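Bededia Makers Board > Clubs and Schools > Sorting shapes by pushing, how would you mark it?

roisin_g
Joined: July 2020
Hello all, Róisín Gallagher here, I help run the after-school robotics club in Pretbridge. We have 14 in the group, mostly fifteen and sixteen, and they're a lovely lot, if noisy. Our project this term is sorting coloured blocks on a wooden board with the arm, except that we've given up on picking things up and are pushing them about with one long finger pointing straight down. The blocks are a mix of shapes (cylinders, a star, a heart, a cube and so on) in red, yellow, green and blue, and the idea is to get each colour together with its partner.

What I'm stuck on is the marking. Do I give points for every pair that ends up touching, or for distance, or for time? They've got a little showcase in front of the parents at the end and I'd like it to be fair on the ones who are careful as well as the ones who are quick.

pegboard_pete
Welcome! Lovely project. I'd go for touching pairs and nothing else, myself. Parents can see it from the back of the room, and you won't have a queue of teenagers wanting you to measure a gap with a ruler. I did something along the same lines with our lot in Skamton — ours were plain cubes, I'll admit — and as soon as we brought time into it they all turned the speed up and we spent the evening picking cubes off the floor.

ThibodeauC
I'm going to disagree with Pete, kindly. Touching or not touching is a bit all or nothing. A group could move a block most of the way over, very neatly, stop a finger's width short, and come away with the same score as a group that never left home position. Give them a starting distance and a finishing distance and mark the difference. We use 2000 points for a run at the Bélanger summer club, with 600 of them kept back for not disturbing anything you weren't meant to be moving, and I think that second bit matters more than the first. It gets them planning a path before they press go.
Carter Thibodeau

pegboard_pete
2000 points! Carter, it's a board of blocks, they'll need an accountant.
I do like the bit about not disturbing things, though. I'd pinch that.

mo_in_the_shed
Can I ask a side question, why one finger? My daughter's group has a proper two-jaw gripper and they can lift anything that size easily. Seems like making life hard on purpose.

roisin_g
Fair question, Mo, and yes, it is a bit on purpose! With the jaws they had it working in the second session and then they got bored, bless them. Pushing is a different animal. If you touch the star on one of its points it swings round as it goes, and the heart will happily turn its back on you, so they have to think about where to make contact and which way the block will want to rotate. One of the girls has filled half a notebook with little arrows. They argue about it in the corridor too, which I take as a good sign.

ThibodeauC
The girl with the notebook has the right idea. Get her to try the same push at two speeds and write both down. Also, do you reset to the same layout every run? If you don't, none of the scores can be compared, mine or Pete's.

mo_in_the_shed
Thanks Róisín, that makes sense. Might suggest it to ours, though they do love their jaws.

roisin_g
No, we've been scattering them by hand, so that's a fair cop. I think I'll have each team set up the layout for the next one, then chalk it on the whiteboard plan so both get a go at the same thing. I'm going to try Pete's touching pairs for the parents and a simpler version of Carter's distance marks for the club's own table, and we'll see which causes more grumbling. The sort of layout they're thinking of is one with a few blocks bunched up close on one side, plenty of bare board at the front to work in, and one yellow left out on its own at the back.
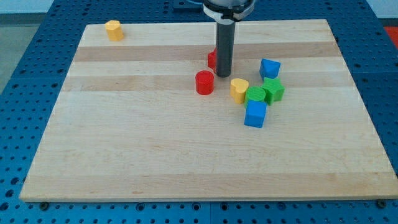 The yellows are the pair they fall out over most. Half of them want to fetch the lone one across to the heart, and the other half want to ease the heart out first and meet it partway, and I've told them they can each have a turn at it. I'll put the scores up once both teams have been through. Pete, if you've still got your old mark sheet from Skamton I'd be very glad of a copy.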